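Soft Furnishings, Session 2: Cushions and the Big Sofa

Welcome back! Last time we did fibres, and I promised you'd get to the fun bit, so today it's sofas (my favourite thing in the whole course, as you'll soon gather). Have your notes on fillings handy and keep a pencil going.

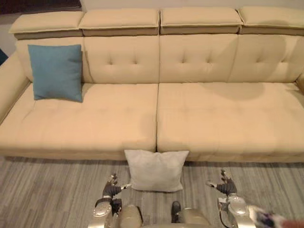
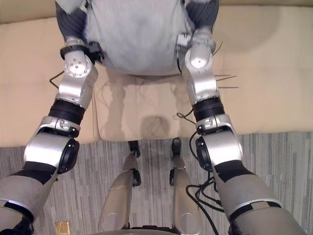
Volkan Avcı wrote in after the last run of this course that a pale sofa needs far more than one cushion, and that he'd never stop at a single colour. Good! Argue with me. I still think one strong blue on cream does a huge amount of work, and I'd love you to try it both ways before you decide.

Words to know

Headrest cushion: the padded block along the top of the back.
Back cushion: upright, takes your weight when you lean.
Seat cushion: deep and flat on a low sofa, so check the depth against the shortest person in the house.
Button tufting: buttons pulled into the filling to make dimples. Lovely to look at, and a magnet for crumbs!

Plumping and setting

Work from the top down. Headrests first, then the backs, then smooth the seats with the flat of your hand towards the front edge. Run your fingers along the seams (you will find a pen, you always do). Loose cushions go on last: hold one by two opposite corners, give it a good shake, and lean it back so the top edge touches the sofa. Try it upright, then on its point, and see which you like.

Cloth

The Penari swatch book is on the side table, with more than 70 creams and beiges in it. Look at them by the window and again under the lamp, they change enormously. Swatch 379 is the one I keep going back to.

For Saturday

Sketch your own sofa from the front, mark every seam, and choose one cushion colour. Bring a scrap of the cloth if you can. Ffion Penry has the spare swatches.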